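Blog > Kitchen Automation > Field Threads

Filed under: Warewashing, Staffing

1/ Notes from the Brodolden canteen, where Kerka is putting a two-arm cell on the dish return. I run the dish room. We do about 2000 plates a day.

2/ Most of the task work is done in simulation before anything moves near our sinks. One turquoise dish, one wire rack, two arms. 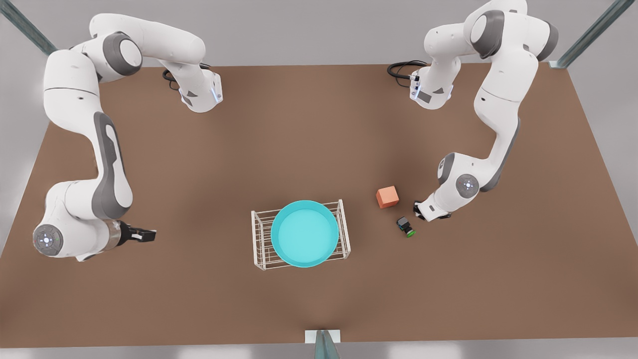
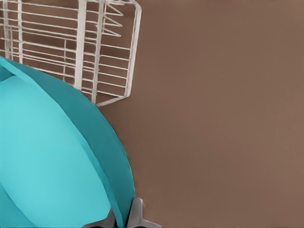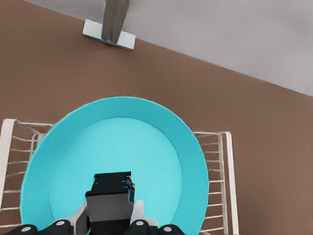
Rack task in the simulator, three views.

3/ Racking is the job people ask to be moved off. Same reach, same wrist angle, all of lunch. Our rotation is 30 minutes, then swap.

4/ With the cell, the target is one person per shift at the rack instead of 2. The other goes to scraping and sorting, which the arms don't do.

5/ Cirilo Xolalpa has the longest time on the line and wrote the exception list: chipped rims, stacked bowls, cutlery stuck to a plate. Kerka had four of his cases. He had 50.

6/ Job titles change in January. "Dish attendant" becomes "line operator," one pay step up. Training covers stop, clear, restart. Fault codes go to Mellor, who hold the service contract.

7/ Open items: who signs for a stop during service, and whether break times still follow the rotation if the rotation goes away. I asked for both in writing.

8/ Noise figures for the cell are still missing. Floor drain has to move before install. Will add to this thread when the drain is done.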